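February 2, 2023
By Divya Bangera

Review: Prirstead Bench Practice Guide for Two-Arm Cells, second edition

The Prirstead guide is a 26-page set of house rules for small labs that run a pair of tabletop arms. It is written by Vimala Varghese and Adi Saragih, and our shop in Prudville has worked under it since December. We bought the print copy and the wall cards.

The first half covers the bench itself. Mark the reach of each arm before you bolt anything down. Keep the work area to one task's worth of objects. Put side panels up where people walk past. Most of this we did already, but the guide puts it in an order you can hand to a new hire. The section on cables is the best in the book. It asks for a tie on every link and enough slack at the elbow for full travel, checked by hand with the power off.

I had the shoe task to try it on, two red sneakers with white laces. Laces are a fair test for the rules on loose material, which say to treat any strand near the fingertips as a snag risk and to run at reduced speed until both grippers are clear.

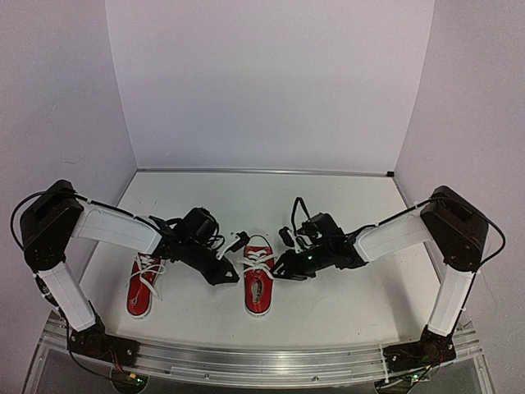

What works and what doesn't

The snag rule is clear and I would keep it. The speed rule is less useful. It gives one limit for all arms, 600 millimeters per second, and then says to go lower "as needed" around soft goods. Ximeng Song on our night crew asked what that meant and I couldn't tell her from the text. We set our own number and wrote it on the card.

The shared-space chapter is thin. It says one arm should hold still while the other crosses the middle of the table, and stops there. For lacing, both arms have to work close to the same shoe - sometimes on the same lace. The older Onthorpe sheet handles this better, with a short form where you list each overlap and who signs off on it.

The checklists are good. The start-of-shift one takes 2 minutes. The wall cards are coated and wipe clean, though the print is small for reading from across the bench.

I would buy it again for the cable and snag sections. If your arms never meet in the middle, you may not need anything else. If they do, keep the Onthorpe form next to it.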